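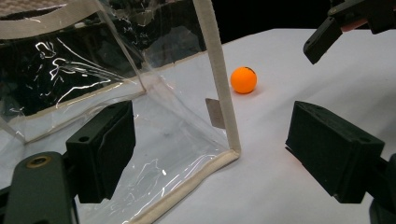
Vol. 2, p. 42

Reading time: 4 minutes

Gerkberg Open Day

The Gerkberg Open Day is a yearly public visit to the robotics workshop at Gerkberg, where hand-held and mounted grippers are used to record and repeat simple table-top jobs. It is held in October and is run by the workshop together with Gutex, a maker of bags and covers, which supplies many of the soft goods used in the demonstrations. The day is best known for its bag table, at which visitors watch small objects being handled next to, and placed into, clear plastic bags.

Background

The workshop took over part of a former seed store on the edge of Gerkberg. In its first years it was closed to the public, and visits were arranged only for schools and for firms that had work in hand there. The first open day was a short afternoon event with a single table. The present form, with several tables and timed groups, was adopted after the workshop moved its storage to Stumwood and freed the front room.

Gutex joined when the workshop was looking for a steady supply of bags. The firm had an interest in the work, as packing was still done by hand at its own site. It lends stock for the day and takes back what can still be sold.

Form of the visit

Visitors are let in by groups of 30 and shown round by a member of the workshop staff. A full tour lasts 42 minutes. It starts with a talk on the history of the building, goes on to the tables, and ends in the yard, where older machines are set out under a roof. Admission is free, but a place has to be booked. The limit for the whole day is 400, set by the fire rules for the front room.

Children may attend with an adult. Those under ten are asked to stay behind the rope at the tables, a rule that was brought in when the front room was first used. There is a separate table in the yard where they can try a simple spring-loaded grabber.

The bag table

The bag table has a white top with a black background behind it. The bags are clear vinyl with cream binding along the edges, shaped like an open box and stiff enough to stand up without support. An orange ping-pong ball is the usual object. The grippers are dark in colour and have two fingers each, with flat faces on the inner side. One is held in the hand, and a second may be brought in from the other side of the table.

In the standard task the ball starts on the table beside the bag. It has to be picked up, lifted over the rim and let go inside. The task is first done by a person holding a gripper, and the movement is recorded. A robot arm later works from a large set of such recordings. Both stages are shown on the day where time allows – the recording stage is always shown, the robot stage only if the arm is free.

Clear vinyl is thought of as a hard material for this kind of work. It throws back bright streaks of light, and things behind it show through, so that the near and far walls of a bag can be confused. The binding helps, as it marks the corners and rims with a plain line. Staff sometimes run the same task with a cloth bag to let visitors compare the two. The cloth bag is easier to see but tends to sag, and the opening has to be held with the second gripper.

Other tables

The remaining tables change from year to year. Past subjects have included folding tea towels, sorting cutlery and closing zips. A table on stacking paper cups was dropped after a few years, mainly on account of the noise. The Phetsri table, named after the small project that first ran it, deals with tying and untying soft cord. It is slower than the others and usually draws a smaller crowd, though many visitors come back to it after the tour.

Records

The workshop keeps a written log of each open day, with the order of the tables, the tasks shown and any faults. The logs are held at Stumwood and can be read on request. A short guide to them was issued on January 7, 2020, covering the years up to the most recent visit at that time. It lists the bag table under its older name, the box table, which some of the staff still use.

Recordings made in front of visitors are stored apart from the workshop's main set. They are used for training new staff and for checking changes to the grippers – mostly changes to the finger pads.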